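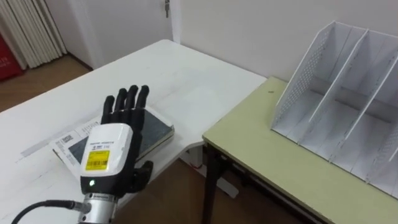

About Prallovport

We're a small teaching outfit, and what we teach is how to teach robots. Hazel Kasprzak started Prallovport in the back half of a former print shop in Grotard, with one borrowed desk and a great deal of patience, and we've grown slowly and happily from there (there are four of us now, plus whoever has come along for the week).

Our favourite jobs are the ordinary ones you'd do at home or at the office without a second thought, like picking up a book from a table or putting a folder away in a file rack. One of our operators guides the robot through the motion by remote control, over and over, until we have some 90 good tries to learn from. It's slow going at first, and a flat book on a flat table can humble the best of us!

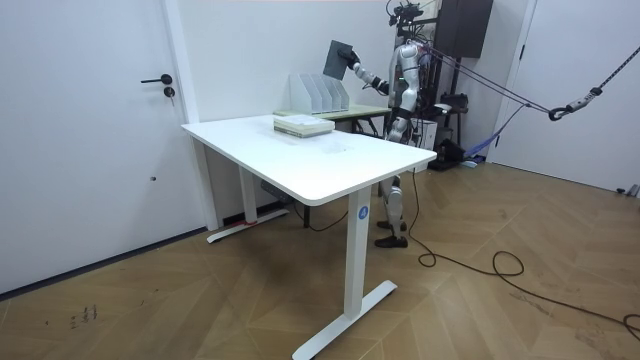

New operators spend their first three days simply getting a feel for the arms and fingers before we record anything, and we're always glad to make the tea while they practise. Our short course, which we named Dorkov after Hazel's old street, starts again in September. Visitors are welcome on Tuesday afternoons, so please ring the bell at the side door and give us a minute to come down the hall.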